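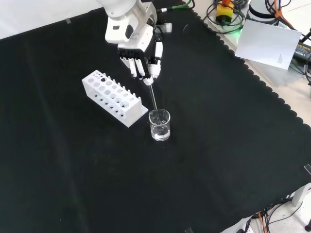
Glass rod, small beaker, test tube rack.

Trasville Tap Water Notes

I've been collecting notes on tap water in and near Trasville for a while now, and this is the whole pile in one CSV. It has 3,593 rows, one per reading, mostly hardness and pH, plus a free-text column where people wrote whatever they felt like (my favorite part, I'll admit it!). Use it for class, for a hobby project, for picking a coffee filter, whatever you like.

Last updated April 22, 2026 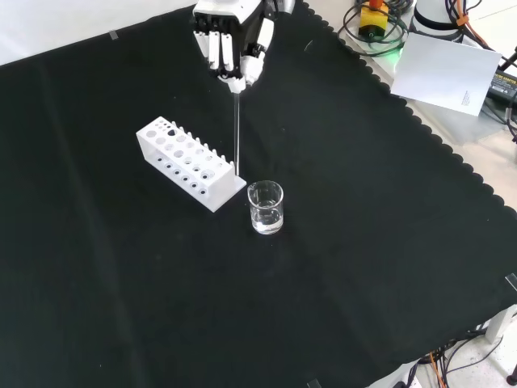
3 min read

What's in the folder

readings.csv is the main table
streets.csv maps the short street codes to neighborhoods
notes_raw.txt is the typed-up notebook, spelling mistakes and all

Columns in readings.csv

street_code: see streets.csv
month: written out, so November and not 11
hardness: mg/L as calcium carbonate
ph: one decimal place
kit: atby or mevton
comment: free text, often blank

The two kits don't agree perfectly. Atby strips tend to read a little harder than the Mevton drops on the same glass of water, and I haven't corrected for it, so please filter by kit before you compare streets. I learned this the slow way, after making a very pretty map that was mostly a map of who owned which kit. 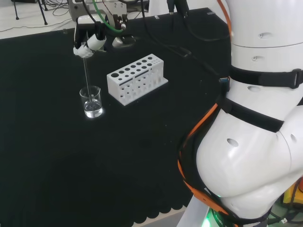
Hardness readings with the drop kit depend a lot on mixing, and the older rows are shakier for it. People counted drops into a mug and swished. The newer instructions ask for a small clear beaker with a pouring spout and a thin rod that reaches well down into the liquid, and a dark cloth under the glass is fine for mixing, but slip a sheet of white paper under there when you judge the color change. Rows done the old way have "mug" in the comment column.

Known problems

Kratochvíl Street shows up under two codes. Both are right, the street was renumbered, and I'd like to merge them someday.
Blank ph means not tested. It never means zero.
Norbert Gajdoš typed most of the November pages from my handwriting, so any odd numbers there are probably my sevens.

Please don't use any of this to decide if water is safe to drink. It doesn't cover lead or bacteria.

Fixes are welcome, just send the row and what it should say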